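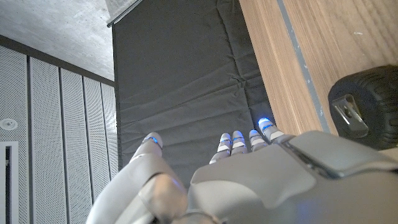

Fig. 1. Matte light gray and off-white plastic shells; blue lights at the fingertips.

Surface Finish and Appearance, Unit 4: Gloss
Kaja Avotiņš, May

4.1 Scope

Gloss is the part of a surface's appearance that comes from light reflected in or near the mirror direction. It is separate from color, although the two interact: a dark glossy panel usually looks darker than a dark matte panel made with the same pigment. This unit covers the physical basis of gloss, the choice of measuring angle, and how to write a finish requirement that a supplier can check. Texture and orange peel are left to Unit 5.

4.2 Two components of reflection

Light striking a plastic or painted surface divides at the boundary. A small fraction is reflected there without entering the material. The rest enters, is scattered and partly absorbed by pigment, and some of it comes back out over a wide range of directions. The first component carries the color of the light source. The second carries the color of the pigment.

For a smooth material with a refractive index of 1.5, the boundary reflection is close to 4 percent at normal incidence and more than doubles by 60 degrees. Near grazing incidence it approaches 100 percent. A floor that looks dull underfoot can therefore show a clear streak of light from a window at its far end.

Roughness spreads the boundary reflection over a wider cone. The total reflected energy changes little, but less of it falls in the mirror direction, and the gloss reading drops. Matting agents such as fine silica work in this way. So does abrasion, which is the reason a polished molding loses gloss first where it is handled.

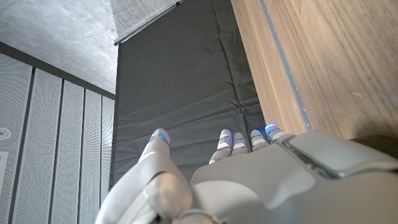

Fig. 2. A glossy joint cover with a soft tan-orange reflection, next to matte shells.

4.3 Instrument geometry

A glossmeter sends a beam to the surface at a fixed angle and collects light through an aperture at the equal and opposite angle. The result is given in gloss units (GU). The reference is polished black glass with a refractive index of 1.567, which is assigned 100 GU at each angle.

Begin with 60 degrees.
If the reading is above 70 GU, repeat at 20 degrees.
If it is below 10 GU, repeat at 85 degrees.

Always write the angle next to the value. A bare "12 GU" can't be compared with anything. Readings at different angles are not convertible, since the relation between them depends on the shape of the roughness.

Curved parts are a common source of error. The surface must be flat over the measured spot, or the reflected beam will miss part of the aperture and the reading will be low. Where the part has no flat area, measure a flat plaque molded from the same resin in a tool with the same texture. State on the report that a plaque was used.

4.4 Worked exercise

The set consists of 15 plaques in black ABS. Five are as molded, five were sprayed with Broto clear coat, and five were sanded to 2000 grit and left unpolished. For each plaque:

a. Wipe with a lint-free cloth and let it stand.
b. Calibrate on the black tile.
c. Take three readings along the flow direction and three across it.
d. Record the mean and the range separately for each direction.

The sanded plaques should show a difference between directions. Do not average it out. Report both values and note the sanding direction. 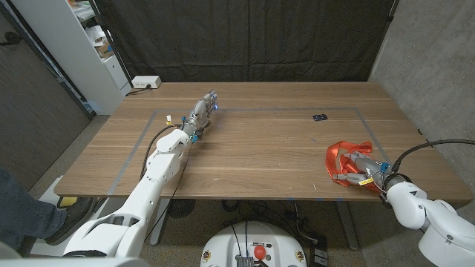 Why do two parts with the same 60-degree reading sometimes look different side by side?

The glossmeter collects light over a fixed aperture and reports only the amount. It does not record how sharp the reflected image is, so haze and distinctness of image have to be measured separately.

4.5 Writing the requirement

A usable finish note gives the angle, the target, the tolerance, and the location on the part. "Semi-gloss" has no agreed value across suppliers. In the Aguiar housing drawings the note reads "satin" on sheet 1 and "low sheen" on sheet 3. Rewrite both as one requirement before the next session, using the Ralport data sheet for the resin.

Course 2710, Room 393. Questions to K. Avotiņš. © Pravico Technical Courses. Back to top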